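**Ticket: open day demo, left arm pauses with gripper closed**
Project: Kostura
Status: open, though calmer
Opened: 2022-12-11

**Reported**

During the second visitor slot the left arm stopped for 10 seconds with its gripper shut, then carried on as if it had meant to. The group from Lillari took this for suspense and clapped. It was a timeout.

**Setup**

- Two arms, box on the table, the usual toys
- Operator config copied from the November visit, which is probably where the trouble starts
- Command timeout set to 2000 ms, or so the config file claims

**Tried so far**

1. Restarted the control process. Same pause, on the next pick but one.
2. Swapped the network cable for the one labeled "good." The label is optimistic.
3. Ran the tissue pick with the right arm disabled. No pause.
4. Enabled the right arm again. Pause came back, this time for a visitor who asked if it was thinking.

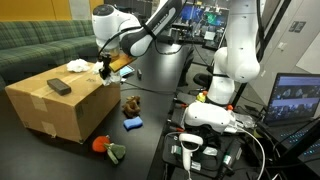
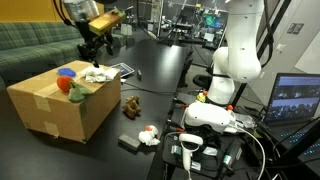 **Findings**

The log has about 100 late packets per run, all bunched up when both arms ask for status at once. The Drerenari driver queues them politely and then gives up on the lot. Version 2 was supposed to fix this. We are on version 2.

**Workaround for the afternoon**

Status polling on the right arm is turned down until the last group leaves. Please don't turn it back up to "see if it still happens" – it does.

**Next**

- Send the log to Güler with the config attached
- Compare timeout values on both controllers
- Take "fully reliable" off the welcome slide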